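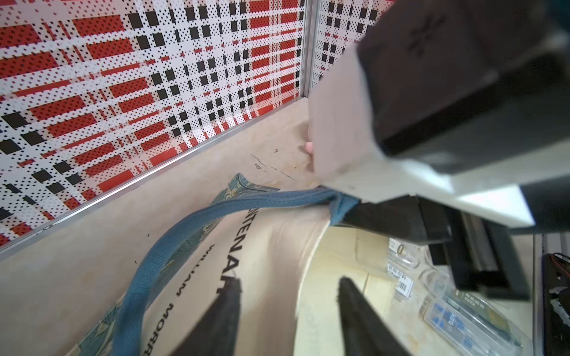
The plaid panels and the tabletop in the workroom at Brornbridge.

The Friday group would like everyone to know that the workroom has a new look. I went over to see it, and I have doubts.

Start with the panels. Red, black and white plaid, with little black dots over all of it. Colin Lightfoot picked the pattern and calls it cheerful. I lasted 30 minutes before I wanted to face the other way. It came to $200, according to Natalie Kershaw, who signed for it in May. The tabletop, meanwhile, is the same beige one with the scratches and small stains. If there was money to spend, I'd have started there.
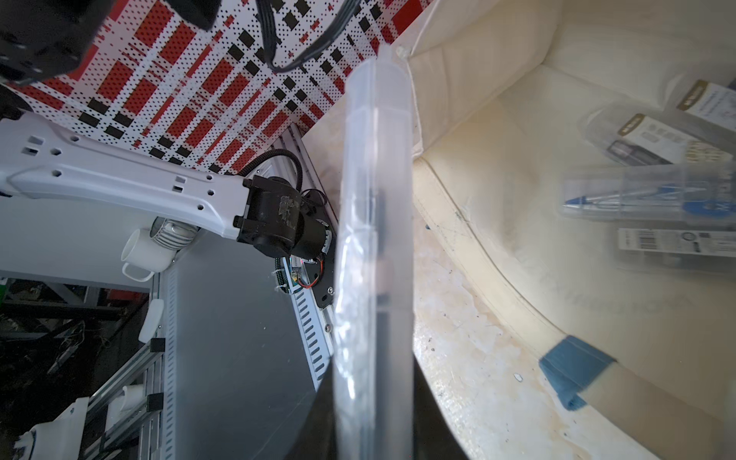
Page last changed: Friday, 9:11 a.m.

Then there is the tidying. We were promised that everything would have a place. A white mug on its side is not in its place, unless the place is "wherever it tipped over." The tall clear plastic tube still has crinkled plastic on it, and I got two different answers about where it belongs.

Ramesh Kaushik says a shelf is coming. He said that last year too. Anyone with a spare one can leave word at the front desk before the next Friday session.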